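Comunidad Tereo
Foro de ayuda para centros educativos y bibliotecas
Categoría: Visitas, demostraciones y jornadas de puertas abiertas

Qué conviene prever para una demostración de manipulación robótica en simulador ante visitantes sin formación técnica

Publicado por Coordinación_Lü
Etiquetas: jornada de puertas abiertas, simulación, brazo doble, grupos visitantes

Estimados miembros de la comunidad:

Nuestro centro de formación profesional celebrará el 24 de marzo su jornada anual de puertas abiertas. Entre las actividades previstas figura una demostración de un robot de dos brazos en entorno simulado, que se proyectará en el salón de actos. El aforo de la sala es de 146 plazas y se ha autorizado la entrada de 100 visitantes por turno, en su mayoría familias y alumnado de secundaria.

El departamento dispone de un equipo con el simulador Vuvudeck instalado y de un proyector. No disponemos, en cambio, de experiencia previa en este tipo de actos. Agradeceríamos orientación sobre los siguientes extremos:

Duración aconsejable de cada pase.
Conveniencia de ejecutar la simulación en directo o de mostrar una sesión grabada.
Vistas que resultan comprensibles para el público general. El programa permite elegir entre la vista del cuerpo del robot y las de las pinzas, y en el equipo docente hay opiniones encontradas.
Necesidad de ofrecer los materiales en más de una lengua. Parte de las familias no tiene el español como lengua habitual.

Quedamos a disposición de quienes precisen información adicional para responder.

Respuestas (3)

Aula_Técnica_Norte

Buenos días:

En octubre organizamos una actividad semejante y la duración fue el aspecto que más hubo que corregir. Se habían programado pases de media hora y a partir del segundo los redujimos a 14 minutos, con un turno breve de preguntas al final. El público más joven mantiene bien la atención mientras los brazos se mueven, pero la pierde durante las explicaciones previas. Recomendamos empezar con el robot ya en marcha y explicar después.

En cuanto a la ejecución en directo, es preferible siempre que se tenga preparada una grabación de reserva en el mismo equipo. En nuestro caso el simulador se cerró en una ocasión y la sustitución se hizo en menos de un minuto. Conviene desactivar las actualizaciones automáticas la víspera y comprobar que el portátil no entra en reposo al conectar el proyector. También es aconsejable que maneje el programa una persona y hable otra.

Respecto de las lenguas, utilizamos Tradurix para preparar una hoja de mano en tres idiomas. El resultado fue correcto en lo general, si bien la palabra «pinza» apareció traducida en un párrafo como si se tratara de una pinza de tender la ropa. Es imprescindible que revise el texto alguien que conozca ambas lenguas.

Un saludo cordial.

mediateca_sur

Nosotros pusimos solo el vídeo y funcionó bien. Imprimimos 80 hojas y se agotaron antes del mediodía, así que impriman de sobra. Las luces de la sala, apagadas del todo.

Equipo_Divulgación_Tereo

Estimada coordinación:

Coincidimos con lo expuesto en la primera respuesta y nos limitamos a ampliar la cuestión de las vistas, que suele generar dudas.

La vista del cuerpo debe ser la primera y la que permanezca más tiempo en pantalla. El público reconoce en ella un lugar, identifica los dos brazos y comprende hacia dónde se orientan. Las vistas de las pinzas son muy útiles para explicar de qué información visual dispone el robot cuando se aproxima a un objeto, pero exigen una advertencia previa: su orientación cambia con la muñeca, de modo que el suelo, una pared o una encimera pueden aparecer inclinados o en una posición inesperada. Si se proyectan sin aviso, una parte de la sala creerá que se trata de un fallo.

Sugerimos el orden siguiente. En primer lugar, la vista del cuerpo, sin comentario, durante unos instantes. A continuación, se pide a los asistentes que localicen las dos pinzas. Solo entonces se pasa a las vistas cercanas, una cada vez, y se pregunta qué reconocen en ellas. Los grupos escolares responden a esta dinámica con mucho interés. Si la pantalla es grande, las tres vistas pueden mostrarse juntas al final, con rótulos legibles desde la última fila.

Conviene elegir también algún momento en el que una pinza apenas tenga delante otra cosa que superficies. Puede parecer poco vistoso, pero ayuda a explicar por qué se combinan varias cámaras y da pie a buenas preguntas.

Adjuntamos tres vistas del entorno de cocina de nuestra propia demostración: la primera es la del cuerpo y las dos siguientes son cercanas, con los dedos de una pinza en la parte inferior.

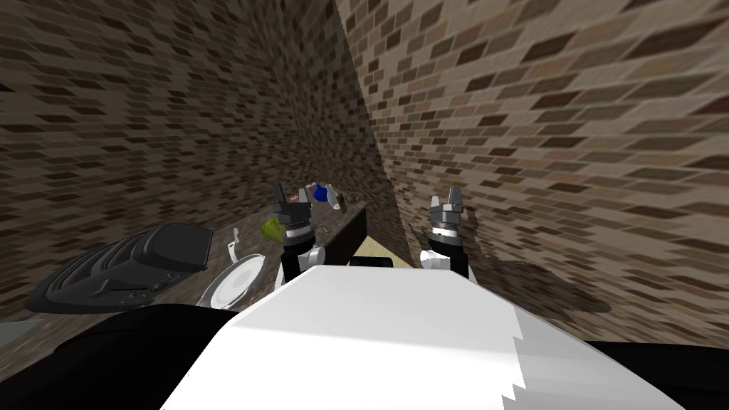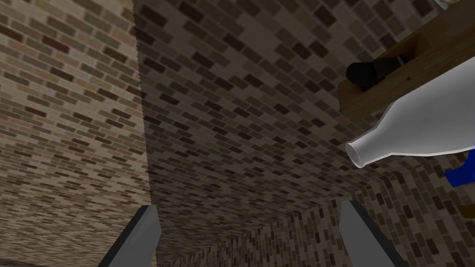
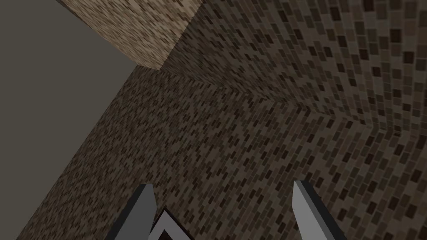
Preparación de la sala

La primera fila debería situarse a cierta distancia de la pantalla, pues los cambios rápidos de vista resultan molestos para algunas personas. Recomendamos dejar un pasillo lateral libre, reservar plazas para sillas de ruedas en una zona con buena visibilidad y anunciar por megafonía el comienzo de cada pase. Con grupos de 100 personas, la salida y la entrada no deben coincidir en la misma puerta.

Es oportuno, asimismo, indicar de forma expresa que se trata de una simulación. En nuestras jornadas hemos recibido más de 14 consultas de asistentes que preguntaban en qué edificio se encontraba la cocina y si podía visitarse. Un cartel en la entrada y una frase al inicio son suficientes.

Para las preguntas del público, sugerimos tener prevista la respuesta a las más frecuentes: si el robot decide por sí mismo, qué ocurre cuando no consigue coger algo y qué estudios se requieren para trabajar en este campo. La última debería atenderla el personal de orientación del centro, con la oferta formativa impresa.

Atentamente,
Equipo de Divulgación de Tereo

Coordinación_Lü ha marcado esta respuesta como la más útil.

Comentario de Coordinación_Lü: Agradecemos las tres aportaciones. Adoptaremos los pases breves y el orden de vistas propuesto. Queda pendiente la revisión de la hoja de mano en las demás lenguas, para la que hemos solicitado la colaboración del departamento de idiomas.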